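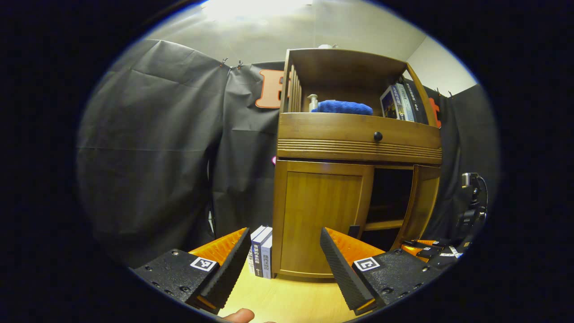
Cabinet in the shared reading room, Virnthorpe residence. Towel and books on the upper shelf, three further books on the floor.

Forum: Residence Operations > Furnishings and Storage
Topic: Storage of books in the reading room cabinet

virnthorpe_office
Residents and staff are invited to comment on the arrangement of the wooden cabinet in the reading room before the August changeover. At present the upper shelf holds a folded blue towel, a pump bottle and a small group of books, and a second group of books stands on the floor at the lower left corner. The office proposes that all books be placed on the upper shelf and that the towel and the bottle be moved to the drawer. Comments will be accepted until Monday.

stoltham_desk
The Stoltham house supports the proposal in part. Books should not be kept on a floor that is mopped every week. We do not agree that the pump bottle should go into a drawer. Pump bottles leak when they are laid down, and we replaced the lining of 2 drawers last year for that reason. A bottle that is in regular use should stand upright on an open shelf.

linen_and_supply
Towels are covered by section 6 of the house guide, which asks that hand towels be kept "within reach and off the floor." The upper shelf meets that requirement. A closed drawer would also meet it, provided the drawer is labeled. We have no objection to either location.

reader1717
I use this room most evenings and would ask that the office consider the compartment at the lower right, next to the cupboard door. It is open and it has a shelf board inside. The floor books could go there today without moving anything else.

virnthorpe_office
Thank you. The lower compartment was considered. It is dark inside and spines are difficult to read there, particularly the navy one. It was the view of the office that books placed in it would not be borrowed.

reader1717
With respect, the books on the shelf are not easy to read either. They lean together and a person has to pull the front one out to see what is behind it. A bookend would help wherever they are kept.

magalhães_annex
We have a similar cabinet at the annex, with slats on the left side of the shelf -- ours is a darker brown. Small paperbacks pushed against the slats were marked along the cover after one winter. We now keep all books at the right end, as Virnthorpe already does, and this should continue if more are added.

stoltham_desk
Could the office confirm whether the drawer is in working order? The Stoltham drawer sticks in humid weather and the knob has come off more than 23 times by our log. If the Virnthorpe drawer behaves the same way, it should not hold anything needed daily.

virnthorpe_office
The drawer opens without difficulty. The knob was tightened in the spring. Stuvik Joinery will look at the cupboard hinges on their next visit and can be asked to check the knob as well.

linen_and_supply
Please also ask Stuvik not to use wax polish on the upper shelf if the towel is to stay there. It transfers to the fabric and does not come out at our wash temperature.

virnthorpe_office
Noted. The revised proposal is as follows. The floor books will move to the upper shelf, at the right end, with a bookend. The pump bottle will remain where it is. The towel will move to the drawer, and the drawer will be labeled.

reader1717
I still prefer the lower compartment and would like that recorded.

virnthorpe_office
It has been recorded. The topic remains open until Monday at noon.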